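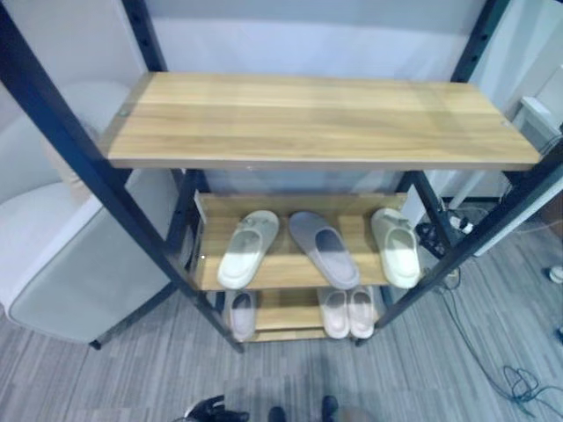 Head camera, slipper rack, Elbridge

Ticket: Right hand reaches short of the slipper after Dudura update
Opened by: Aitana Llorente
Component: perception / arm planning
Priority: medium
Status: open, workaround in place

Hi all, me again with the slippers! I'll keep this one ticket going as a log so it doesn't end up spread over four chat threads like the last one.

Short version: since we moved Elbridge to the new Dudura build, the right hand stops short of the target slipper and the fingers close early. It's worst on the upper tier, where the arm has to come in from the side and under the board. The old build on the same rack was fine, or fine enough that I never had cause to moan about it.

What I'd expect: detector picks a slipper, planner takes the grasp point on the strap, hand closes on the strap.
What I get: detector picks the right slipper, the overlay looks lovely, and the hand closes 28 mm before it gets there. Nearly always the same direction too, back towards the robot, so I don't think it's noise.

First thing I tried (morning): redid the hand-eye calibration for the head camera. Took ages, residuals looked good, loaded the new file, checked with Adport that it had really been picked up. No change at all. Put the old file back so we're not changing two things at once.

Second thing: restarted the whole stack in the order Pádraig has on the wiki. No change. I did find out that the wiki order is wrong for the new build, by the way: the planner has to come up after the camera bridge now or it sits there waiting for a transform that never arrives. I've edited the page.
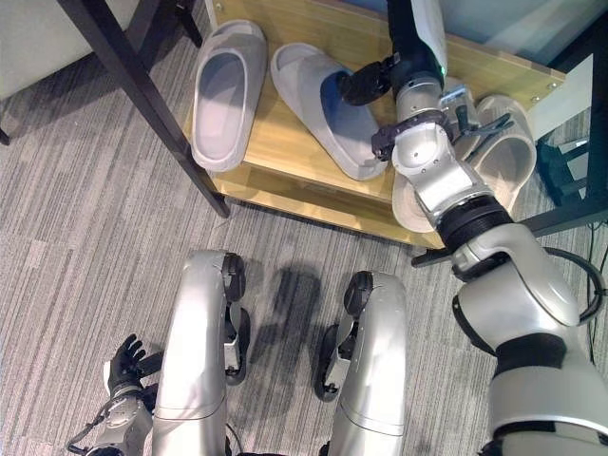
I then slowed the approach to 30 per cent of normal speed and the error shrank to almost nothing. That made me sit up, because a bad calibration shouldn't care how fast the arm is going. Back to full speed and the gap came straight back. Slow again, gone again. I did that more times than I needed to, partly because it was so satisfying after a whole morning of nothing.

So my guess was timing. I pulled the logs into the plotting tool and lined up the arm state against the camera stamps, and the images are arriving stamped 110 ms late. The planner does its correction step while the arm is still moving, thinks the hand is further along than it is, and calls it done.

Comment from Pádraig Breathnach:
Nice find. Is the offset constant, or does it wander? If it's constant I'd bet on the stamp being taken when the frame is handed over and not when it's captured. We changed that call in the bridge when we tidied up the buffers. Also worth checking you're not on the software clock.

Reply from me:
Constant as far as I can see, and I left it logging through lunch. And yes, software clock, sorry! The hardware clock option had gone back to its default in the update. Turned it on, restarted, and the offset didn't budge, so I think you're right about the stamp.

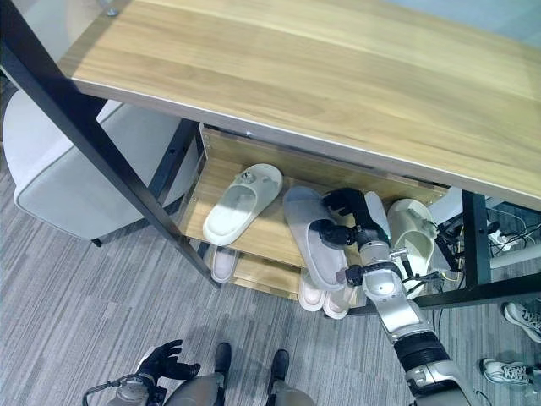 With the fixed offset typed in by hand (Adport, bridge settings, stamp_correction), full-speed reaches land where the overlay says they should. I ran 18 of them and was happy with all but two, and those two look like a separate problem that I'll come to in a second. Please don't anyone copy that number on to the other machine without measuring first, it might be quite different over there.

The separate problem: when two pale slippers sit right up against each other, the detector sometimes gives me one big mask for the pair. The grasp point then comes out in the middle, where there isn't a strap to hold. Danai had the same thing with gloves on the Stamatopoulos job and fixed it by splitting masks on the depth edge. Danai, could you point me to that branch? I looked and could only find one with your name on it that was mostly print statements.

Comment from Danai Sfakianakis:
Ha, that is the branch. The splitting bit is at the bottom of the file, ignore everything above it. Be careful under the board, the depth gets patchy in the shade and it can cut one slipper into two. I had to raise the minimum area before I trusted it.

Reply from me:
Got it running, thank you! And you're right about the shade, I had one slipper come back as a heel and a toe. Minimum area raised. I'm also asking the planner to prefer a target with clear shelf around it when it has a choice, which seems only polite.
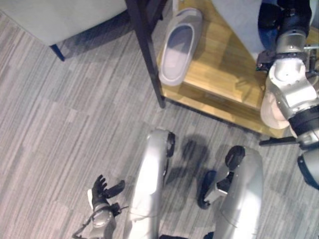 Where it stands this evening. The manual stamp correction is in and saved to the Elbridge profile. Mask splitting is on a branch, not merged. The approach is back at normal speed, and the slow profile is still there under its own name if anyone wants to compare.

Still to do:
Pádraig: proper capture-time stamp in the bridge, then I can take my correction out.
Me: re-run the same set of reaches with the correction removed, once that build is up.
Danai: look over the mask branch when you've got a minute.
Fulgencio: can you check whether the update resets the clock option on your side as well? If it does, I'd like that in the release notes.

Logs and the offset plot are in the usual folder under slippers_short_reach. The plot with the wiggly orange line is the one to look at, the other has its axes swapped and I haven't fixed it yet.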